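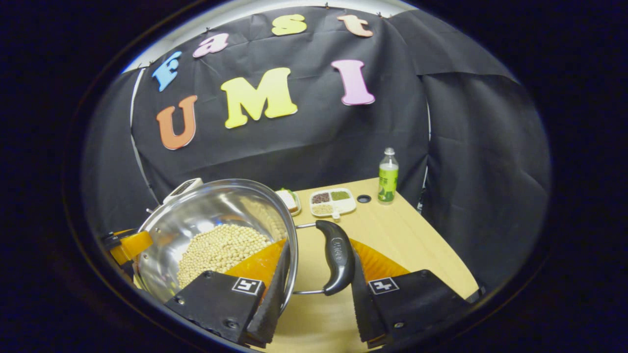 Soybeans, from dry, big batch, on a portable induction cooktop. Need help fast bc I'm supposed to have this sorted before November. We do a little food table for the Wingate fall fair and I said I'd make soy milk plus a bean stew, which sounded easy when I said it. Pot is a big shiny stainless one with a black plastic handle on the side, and my beans only fill it partway, a mound in the bottom, so I figured tons of room. Nope. First try I soaked 12 hours, covered with water, turned it on, walked away. Came back to foam up and over, running down onto the glass. Smelled like a lawn. Beans after 60 minutes still had a crunch in the middle. Not al dente crunchy, raw crunchy.

So what am I doing wrong?? Things I've already read and can't make sense of:
salt the soak / never salt the soak
baking soda / baking soda ruins it
skim the foam / leave it, it goes away
cook in the soak water / dump the soak water

They can't all be right. Also we're at 3,000 feet if that matters. Water here is hard, kettle gets crusty in no time. 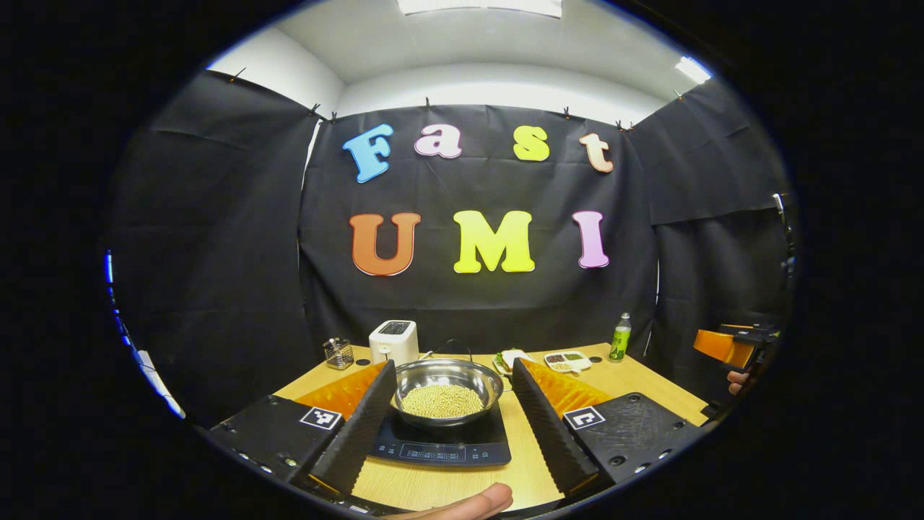
Other problem is the cooktop and what goes on it. Only have the one burner, and the outlet has to share with a toaster, and I'd like to use a smaller steel bowl for warming portions once the big pot is done. Is a plain mixing bowl ok on induction or will it warp / do nothing? Mine is stainless, don't know what kind. No stove in the room, no sink either, that's down the hall. So anything that means rinsing six times is a pain. I can do it, just don't want to.

Oh and quantity. 2 pounds dry, is that too much for one go? Thanks in advance, typing this between things.

beansandpanic

Altitude plus hard water, there's your crunch. 3,000 feet isn't Denver but the water boils cooler, everything takes longer, and soybeans are the slow ones to begin with. An hour is nothing for them. Plan on an afternoon. Mine go way past what any bag says.

Soak overnight in the fridge, lots of water, they swell way more than you think. Dump that water. Rinse once, good enough. Pinch of baking soda in the SOAK not the cooking pot, a pinch, not a spoon. Go heavy and the beans taste like soap and the skins turn to slime. Salt in the soak is fine too, people fight about this forever and I've done it both ways and couldn't tell you which was which. What you do not want in there early is anything sour. Tomatoes, vinegar, lemon, all that goes in at the end of the stew once the beans are soft. Bite one before you add it.

Old beans stay hard no matter what btw. If that bag was in the back of the cabinet buy a new one before you do anything else.

Foam — stay with the pot till it boils. Lid off. The foam comes all at once, like milk. Turn it down the second it starts to climb, skim the first thick layer, then lid cracked and low. Portable induction is touchy on low, some of them just pulse on and off, so watch which setting actualy holds a simmer. 2 lb is fine if the soaked beans plus water stay at half the pot or under. More than half and you'll be mopping again.

Lawn smell is normal when they're undercooked. Cook them all the way through, don't eat the crunchy ones, raw soybeans will wreck your stomach.

Ralidano_cooks

magnet on the bottom of the bowl. sticks = works. doesnt stick = you'll get an error beep. thin bowls get hot in one spot and can warp so keep it low and put some liquid in first. no idea about the beans, i buy canned

Flultbridge mom

Going to disagree a bit on doing it all in one pot. Soy milk and stew want different things. For milk you grind the soaked beans with fresh water, strain, THEN boil the milk, and it foams worse than the beans do. Needs stirring the entire time or it scorches on the bottom, and induction is mean about that. I'd make the milk at home the night before and bring it cold. Cook the stew beans at home too, drain, fridge. On the day you're just reheating and the one burner is plenty.

Hard water — use jugs from the store for the cooking at least. Made more diffrence for me than the baking soda.

Toaster: don't run it at the same time as the cooktop on one outlet. Both are heaters. Tripped ours at the church hall right at lunch, and the breaker box was locked. Toast first, unplug it, then burner. Or find a second outlet on another circuit, bring a heavy duty cord.

And dry the bottom of the pot before you set it down, esp if you're carrying water up the hall.

tripathi_backburner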